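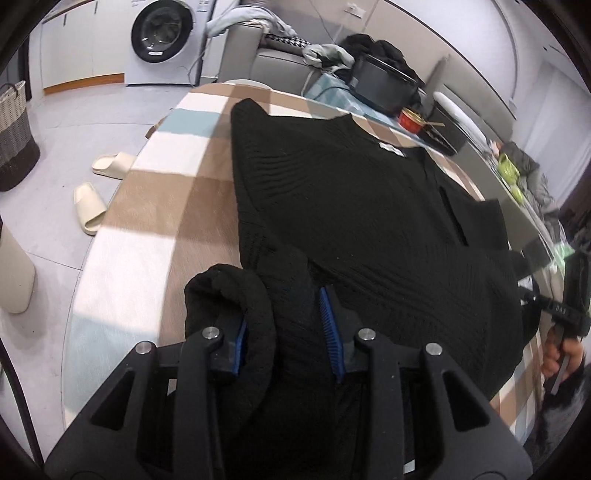

*Black sweater on the folding table, left finger pad inside the roll*

## Left finger does not let go of knitwear, width value jumps

**marekstitch** · December 26, 2019

Hello all. I am collecting folding demonstrations with two hand-held grippers, and the same fault comes back again and again. I hope somebody has met it before me.

When I close on a thick fold of knit and then open the trigger, the right finger goes back normally but the left one stays behind. If I pull away at that moment, the fabric comes with it and the whole fold is lost. In the Wodetti log the opening width then jumps from almost closed to fully open in one step, with nothing between. Episode 577 is the worst. The log says that the gripper was open, but in the video the sweater is still lifted by the left finger.

It happens mostly with sweaters. Shirts and towels are almost always fine. The photo is from the first sleeve, with the rolled part between the fingers.

What I tried already:

- cleaned the blue pads with a damp cloth and let them dry
- checked the screws at the pivots, nothing loose
- calibrated the width again, two times
- changed the USB cable

My supervisor, Kendra Leclerc, wants to know if the old episodes can be used. The policy trained on them does a strange thing on the real arm: it opens the fingers, goes up, and drags the garment off the table. I suspect that it learned this from me.

---

**pinchpoint_ola**

Before you look at the sensor, look at the pads. They have fine ridges, and ridges like to catch in rib knit. I had the same problem with a scarf. A loop of yarn sits behind one ridge and it holds very well, even when the finger is free to move.

Put a strip of smooth tape over one pad and do the same fold. If the finger opens as it should, you have the answer in five minutes.

---

**gearbox_tomas**

I do not agree with ola here. A yarn loop can hold the fabric, but it cannot make the width jump. The encoder reads the linkage, so if the linkage moves slowly, the value should also move slowly. A jump in one step means that samples are missing or the coupling slips on the shaft.

@marekstitch, do you have the raw file and not only the Wodetti export? The export fills holes in a way that I find dangerous.

---

**pinchpoint_ola**

> A yarn loop can hold the fabric, but it cannot make the width jump.

It can, if the encoder is on the other finger. On my unit only the right side is measured and the left is assumed to be the same. If the left sticks and there is some play in the joint, the log knows nothing about it.

---

**marekstitch**

Thank you both. I checked and ola is right about my unit also: only the right side is measured. I did not know this, and I have used it since February.

I made the tape test. I did 12 folds with the same black sweater, with tape on the left pad. The finger was late in two of them. Without tape it was late in most. So the tape helps, but something is still there. With tape the grip is also worse, and the collar slides out when I try to lift it.

Tomas, I will look for the raw file tonight.

---

**slowhands**

I want to say something about safety, because the thread speaks only about data. When a finger sticks and then comes free, it comes free with the force of the spring. A colleague in our Hustirdale lab had the skin of her thumb caught in the open triangle of the side plate when this happened. She was pulling the fabric out with her free hand and her other hand was still on the trigger. It was a small wound, but it bled, and she had to stop for the day.

Our rule now is simple. If the fabric does not come off, put the device down on the table, release the trigger completely, and only then use your fingers. When two people work on one garment, both stop.

---

**gearbox_tomas**

Good rule. I would add: do not work it free with the second gripper. I have seen people do this and the linkage bends a little. After that the finger is late forever.

---

**marekstitch**

I must admit that I did exactly this, more than once. In the picture the second device is also close to the sweater, but there it is only a normal two-hand fold.

I took the left side apart. The lower pivot had black fluff wound around the pin, packed hard like felt. One could not see it from outside. I pulled it out with tweezers, and without tape the finger now goes back freely when the gripper is empty. With the sweater it is better, but I do not want to promise anything after one evening.

The raw file also shows missing samples, up to 15 in a row, always when I open quickly. So it seems that I have two faults, and tomas was right about the second one.

---

**gearbox_tomas**

Then please do not let the export repair it. Cut those episodes or mark them. For the fluff, Stumska sells thin washers which close the space beside the pin. They are made for a different model and you must sand them a little, but they fit.

---

**pinchpoint_ola**

I would not put washers. More friction, and next month you have again a slow finger and you will not know why. Clean the pins after each knitwear session and write it on the checklist.

---

**gearbox_tomas**

I have used them for a year without a slow finger. But I fold mostly cotton, so maybe I am lucky.

---

**kleclerc_lab**

Kendra here, I supervise this project. Thank you for the help.

We watched the knitwear episodes again, comparing the video with the log at each release. 11 of them have a left finger that is clearly still holding while the log says open. These are removed from the training set. Episodes with missing samples stay in a separate folder until somebody has time to check them by hand. The real arm will not run the old policy on garments any more.

The rule from slowhands is now printed next to the table. We will clean the pins and leave the washers for later.

---

**sandhu_textile**

One question from a reader who has the same unit, bought through Sandhu. Does the fluff come also from fleece, or only from knit? Mine is getting slow on the left side and I have never folded a sweater with it.

---

**marekstitch**

I have not tried fleece, sorry. Open the lower pivot and look. It is two screws, and the small spring behind the plate jumps out, so hold a hand over it.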